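Second evening with the Dretedholm kit, and I'm up far too late again, but I want to get this down before it goes.

The hand grippers are the best part of the whole thing! I was ready to fuss over a manual (the Sodness set I tried in January came with 100 pages and I never got to the end), and instead I had both of them in my hands and working in 12 minutes. You squeeze, the fingers close, and after a while you forget there's anything between you and the object. My right hand got it first. The left is still clumsy, and I keep coming in too low with it.

Tonight was putting things in and out of the pink box. Medicine bottles first, one per hand, and I made myself turn them over in the air, cap down, to see how the pads would cope with smooth plastic.

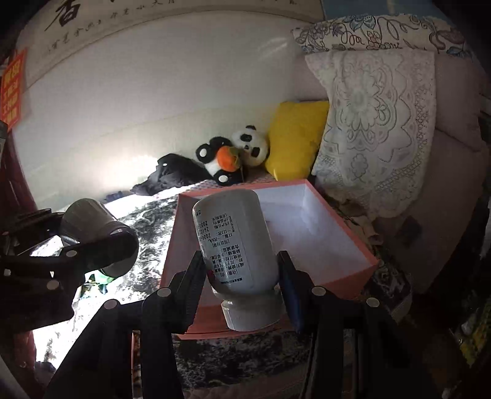
Geeta Nigam called at 8 wanting to know if it was worth the money, and I talked at her for 20 minutes, poor woman. I told her I love how the finger linkages move, and that the grip feels much surer than the Sodness ever did. She asked about round things, which was a fair question, because her Jemomier job is nearly all round things. So after we hung up I dug out the twine and the little woven basket and went again.

Twine is lovely to pick up. It gives a little and you can feel the pads settle into it. The basket is harder. I took it by the rim, then by the side, then by the rim again, and I still haven't decided which I like. Must ask Dvorak how he would do it, he has more patience than I do. 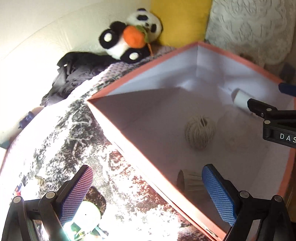

Twine and the little basket in the box, panda looking on with its carrot.

Small complaints, so I don't sound completely smitten: my thumbs ache, and the carry case is a silly shape that won't go on any shelf I own. I also wish there were a second set of pads in the kit. I'll write and ask them what spares cost.

Tomorrow, left hand only. And bed before midnight, if I can leave the thing alone.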